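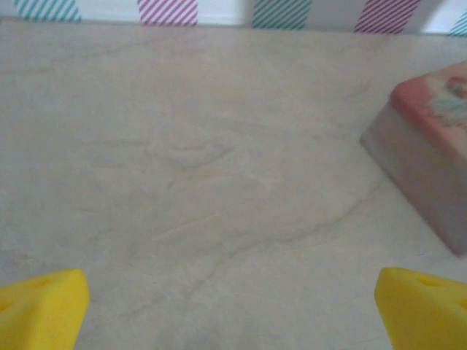

From: Raelene Henare
To: members list
Date: September 24, 2026
Subject: Re: Moving our seed swap to Flitero

On the committee's note, Okura branch wrote:
> Flitero will handle sign-ups, labels and postage for the whole swap.
> The free plan covers 3000 packets a year and the people there tell us
> it won't change. Gasero moved over in August and they love it.
> We'd like to switch before the fall mailing.

I read this twice and I'm still not sold. Who at Gasero loves it? I asked two of their growers and one hadn't logged in yet. The other said her bean labels printed without the year, and an undated bean packet is no use to me.

We sent out 384 packets last season with a spreadsheet and a roll of stamps. Where is the problem we're paying (or not paying) to fix? 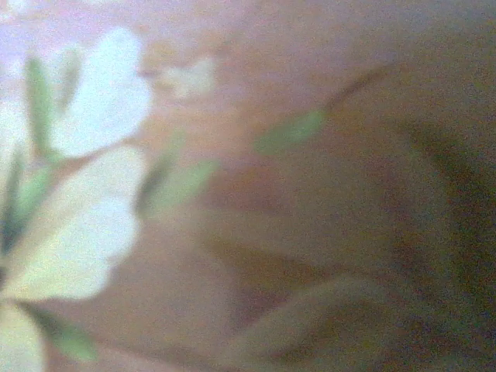
I also don't buy "it won't change." Du Plessis ran our newsletter for free until they didn't, and we lost the back issues. If Flitero starts charging next spring, our addresses and germination notes are sitting on their machines. I'd want to see an export file opened on somebody's home computer before we agree to anything.

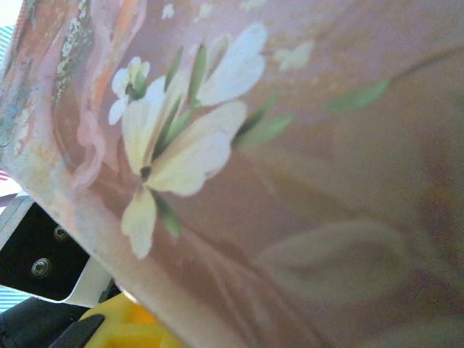

Can members still swap by mail if they don't sign up?

The note doesn't say, and I won't vote for it until it does. Plenty of our best tomato people don't do accounts.

My packets are going out the old way this fall. Send me a stamped envelope if you want the yellow pole beans.

Raelene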